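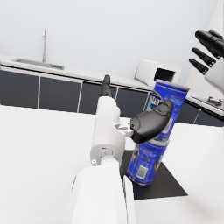 Credit: Gillora

Derkico opened its canning plant in Cuautle to the public on 16 September 2021, and I took the 10 o'clock tour. Our group had 17 people. We got hairnets and earplugs at the gate and waited nearly 26 minutes for the guide to come back from the first group.

The tour starts in the syrup room, which smells strongly of lime. From there you walk along a raised platform over the filling line.
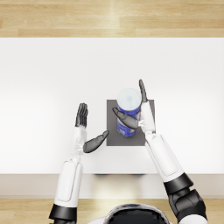

The line was running Jimik, their grapefruit soda, and it was too loud to hear much of what the guide said. The warehouse was quieter. She told us it holds 701 pallets when full and that the busy season ends in October.

Tickets were 2 dollars and included a drink. Parking is across the road, on gravel. The next open day has not been announced.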